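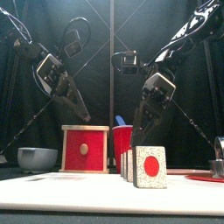 Cell 1 with both arms over the table; domino row at right of center.

Sulholm Robotics Club, Two-Arm Manipulation Project
Minutes of the regular project meeting, 21 December 2023
Chair: Florin Moldovan
Minutes: Sorin Lazăr
Quorum: met

1. Opening and previous minutes

The chair opened the meeting at 6 p.m. The previous minutes were accepted with one correction: under item 4, "left gripper" should read "right gripper." The agenda was accepted with the budget item moved to the end.

2. Status of the domino task

S. Lazăr reported. The task is defined as standing the speckled blocks on edge in a row with one arm while the other stays clear of the row. The left arm has been the limiting factor. Its approach path passes over the red box, and the planner lifts higher than needed to clear the cup and the blue handle in it.

Discussion covered block spacing. F. Moldovan proposed fixing the spacing at one block thickness for all runs until the March competition. One member asked that wider spacing be kept for first-year students learning the controls. Both were accepted: fixed spacing for scored runs, free spacing for practice.

The Nonent planner still reports a false collision when the two wrists are at similar height. The log shows the error with and without blocks on the table, so the table objects are ruled out. Suspected cause is the padding value on the wrist camera model. The value will be reduced in simulation first.

Action 2.1: Lazăr to reduce the wrist padding and rerun the stored paths.
Action 2.2: Moldovan to write the spacing rule into the task sheet.

3. Task variants with color targets

The second variant uses colored dots as targets. The operator calls a color and the arm must go to the matching block. Detection of the large red circle is reliable. Detection on the smaller blocks is less so, mainly on the side camera, where they take up few pixels.
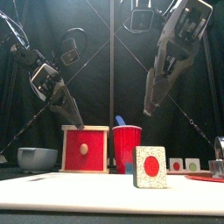

Color target variant. Large block in front, small red and green dot blocks on the board behind it.

It was noted that the red box and red cup are the same general color as one of the targets, and that the detector should be limited to round regions on a white face. A proposal to remove red items from the table was rejected, as the competition rules permit background objects of any color. A proposal to train on a larger share of wrist camera images was accepted.

The current training set holds 2,000 labeled images. Of these, 1,025 come from the side camera. Members asked that the split be recorded in the data sheet together with the lighting setting used.

Action 3.1: Lazăr to add the split and lighting setting to the data sheet.
Action 3.2: Labeling group to prepare the next batch from the wrist views.

4. Whiteboard task

The whiteboard task was presented by the second-year group. Objects are laid out on the black table surface, and the right arm works over the board. The group's main concern is the cable, which can drag across the board and change the position of other items.
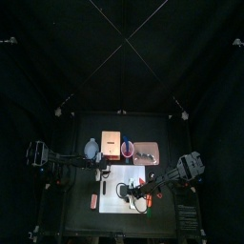
Whiteboard task, view of the full enclosure. Right gripper on the white device, cable looped on the board.

Options discussed were a cable clip at the board edge, a shorter cable, and a software limit on wrist rotation. The rotation limit was preferred as it needs no hardware. The group will test it against the current task sequence and report on any positions that can no longer be reached.

The layout sheet must also state where the markers and the eraser start. At present each operator places them by eye, and runs from different operators can't be compared.

Action 4.1: Second-year group to test the wrist rotation limit.
Action 4.2: Second-year group to draw up a start layout for markers and eraser.

5. Wrist camera calibration

Calibration was checked on the white table. The procedure is to open the gripper, point the fingers at clear tabletop, and confirm that both fingertips fall inside the marked region of the image. The finger mask in the software was drawn for the old fingers and has to be redrawn. 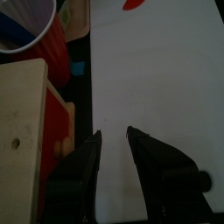 Wrist view with gripper open. Wooden box and paper cup at left, clear tabletop at right.

Smudges on the tabletop were raised as a possible source of false detections. Table is to be wiped before each recording session. The person recording signs the log.

Action 5.1: Moldovan to redraw the finger mask and save it under a new version number.

6. Budget

Balance is 666 euros after the last order to Sârbu for fasteners and cable. One set of spare fingers was approved. The request for a second monitor was deferred.

7. Other business

The Esport group has asked to use the room in the evening during March. Agreed, on condition that arm power is off and the cell is left as found. Moldovan to reply.

Old task sheets are to be deleted from the shared folder by the next meeting. Members who still need one should copy it first.

Meeting closed at 7:40 p.m.

Minutes to be approved at the next regular meeting.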